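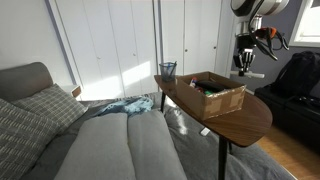
The bedroom, gray comforter and plaid pillows.

Home About Archive House notes Contact

The humidity log for the Grandley house now runs from October to March, so there is enough in it to say something about the bedroom. I had been treating the window condensation as a glass problem. The readings point at the air.

The setup is plain. One Thambiah logger sits on the inside wall at shoulder height, a second on the window sill, and a third in the hallway. Each takes a reading every ten minutes. I compared all three in a sealed bag with a salt slurry before starting and they agreed within two percent relative humidity, so I applied no correction.

With the door closed overnight, the inside wall logger climbs from 44 percent at bedtime to 61 percent by 6 a.m. Air temperature drops only a degree and a half over the same hours, and that accounts for a small part of the rise. The rest is moisture from two sleeping people. The sill runs much colder than the wall, and on January nights it sat below the dew point from 2 a.m. onward. Water on the bottom of the pane was the expected result.

I tried three changes, one at a time, two weeks each.

Door open four inches. Morning humidity fell to 52 percent. The hallway rose by one point. The cost is noise from the furnace return.

Curtains left six inches short of the sill. This raised the sill temperature by just over two degrees and did nothing to the humidity. The glass was dry on most mornings, though the lower corners still fogged on the coldest ones.

Dehumidifier, a small Starkmont unit rated for rooms up to 200 square feet. It held 50 percent with the door closed. Over the two weeks it used more power than I would like, and its compressor cycles often enough to wake a light sleeper. The plug meter read 631 watts for an instant at one startup, then settled to a normal figure. I put that down to inrush and left it alone.

I have kept the first two and moved the Starkmont to the basement, where the noise does not matter. The door gap is held by a felt wedge.

One error to own up to: the November file has a gap of around 600 readings. The battery contact on the sill logger had worked loose. I left the gap blank and did not interpolate across it.

Next is the bathroom fan. I have a Grarnano flow hood on loan until April, and the duct run has two elbows more than the drawing shows. The first measurement will be at the grille with the door shut, the second with it open.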